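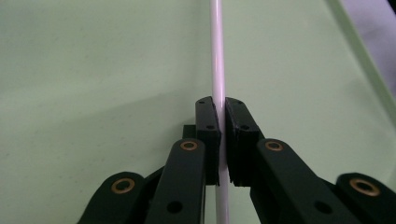 Jardine Foundation Small Grants for Technical Education
Interim Progress Report

Grantee: Clustham High School Robotics Club
Project: Wekis hand-held gripper
Submitted by: Catriona Haldane, faculty advisor
Reporting period: September through January

1. Purpose of the grant

The Foundation awarded the club $2000 to design and build a hand-held gripper, use it to record examples of simple picking and placing tasks, and enter the results in the student division of the Calmont Regional Robotics Showcase in the spring. The project is named Wekis, after the club's first competition robot.

2. Work completed

The mechanical design is finished. Students considered two arrangements for the jaw, a sliding rail and a mirrored parallel linkage, and selected the linkage. Each black finger pad is carried on a pair of arms with brass-colored bushings at the pivots. The rail design was set aside in October after the second prototype jammed repeatedly when the load was off center. The drawings have been kept for reference by next year's members.

The pads went through more revisions than planned. The first set was smooth and allowed narrow objects to rotate under light pressure. The current set attaches with screws and can be replaced without taking the arms apart. Thin rods, held upright between the pads, have become the standard check after any adjustment to the linkage. If the rod tilts when the trigger is released and closed again, the alignment is corrected before recording resumes.

Recording began in November. Students work in pairs, with one member operating the gripper and the other keeping the log. As of this report the club has 976 recordings that meet its own standard for acceptance. A recording is rejected if the object leaves the view of the camera, if the log entry is incomplete, or if the operator changes hands partway through. The target stated in the application was 600, and it was reached before winter break.

3. Student participation

The application anticipated that older students would do most of the design work and younger students most of the recording. In practice the division has been less strict. Two ninth graders now maintain the part files, and several seniors have asked to remain on the recording schedule. All members completed the shop safety course before using the drill press or the printers.

Attendance fell during the weeks before semester exams and has since recovered. The club meets after school until 5:30 p.m., and the late bus continues to be the main limit on the length of sessions.

4. Use of funds

Spending to date has been on printer filament, bushings, fasteners, one replacement print head, and data storage. The print head was not in the original budget. It was paid for from the line for travel, with the approval of the program office, and the school district has agreed to cover the bus to Calmont. No other changes between budget lines are requested. Receipts are attached as Appendix B.

5. Difficulties

Early recordings were made under mixed daylight and ceiling light, and many had to be discarded when brightness changed during a session. Blinds are now closed before work begins. The log sheet was also revised, as the first version did not provide a space for the pad revision in use, and entries from the first two weeks cannot be matched to a particular set of pads. Those recordings have been kept in a separate folder and are not included in the total above.

6. Remaining work

The club has 4 tasks left in its plan: sorting the accepted recordings by object type, building a second gripper from the final drawings, writing the assembly guide, and preparing the display for the Showcase. Parts for the second gripper are being printed at present. The assembly guide will be tested by students from the middle school program, who have not seen the device assembled.

A final report, with the guide and a full statement of expenses, will be submitted after the Showcase. Questions about this report may be sent to Ms. Haldane through the school's main office.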